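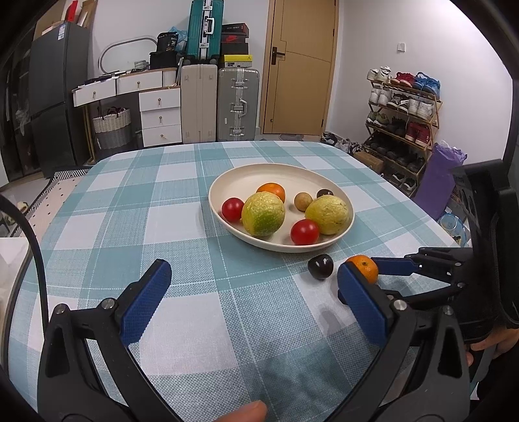

Chapter 2
Writing Down a Life: Family Histories and the People in Them

Most of us meet family history at somebody's kitchen table, long before we open an archive box. An aunt mentions a town, a grandfather corrects her about the year, and before the coffee is finished you have three versions of the same wedding and a strong wish that you had brought a pencil!

In this chapter we will follow one such story, that of Baiba Lepik, who left the village of Stidell as a young bride and worked for 40 years in the offices of the Jansen shipyard. Her granddaughter, Shanti Vashisht, began with a single service certificate and a bundle of over 44 letters, most of them undated (as family letters so often are), and one of them signed only "from us all in Brukora." 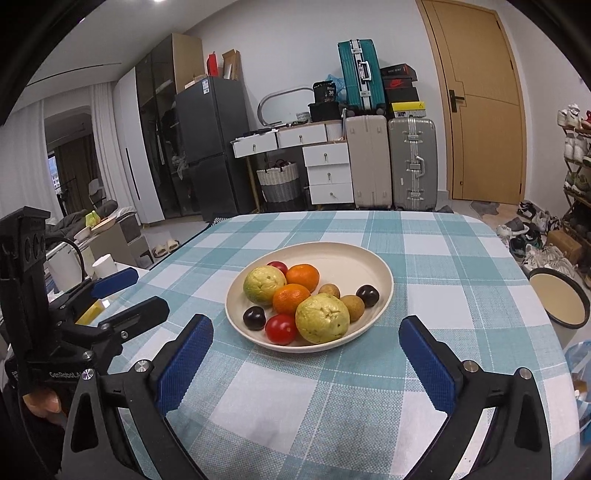 Shanti's first task was to put the letters in order. She looked at postage, at handwriting, at passing mentions of weather and babies, and she wrote her guesses lightly in the margin of a notebook, so that she could change her mind later. You will be doing the same with the letters at the end of this chapter, and I hope you will enjoy it as much as my own students do.

Before you begin, please read section 2.1, where we look at maiden names, changed spellings, and the trouble they can cause when one clerk writes Lepik and the next writes Leppick.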